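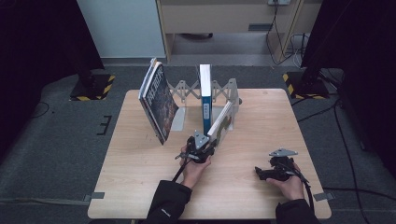 Figure 4. Expandable book holder on a table, with three books.

4.2 Setting up the Skement book holder

1. Put the holder on a flat, dry table. Keep 20 cm free on each side.
2. Pull the two end plates apart slowly, with both hands.
3. Place the heaviest book first, then the others.

Caution: Keep fingers away from the crossing metal parts when you close the holder.
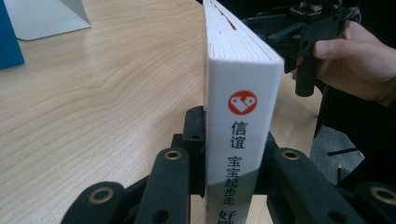
Labels should be put on only after the books have found their order. Write the shelf number on the label, for example 845, and press it for a few seconds. If the spine has a printed logo, like the round red one on this white book, leave it free and put the label lower.

Note: Spare labels are sold in packs of 100. Please write to Aino Pesonen at Rissanen.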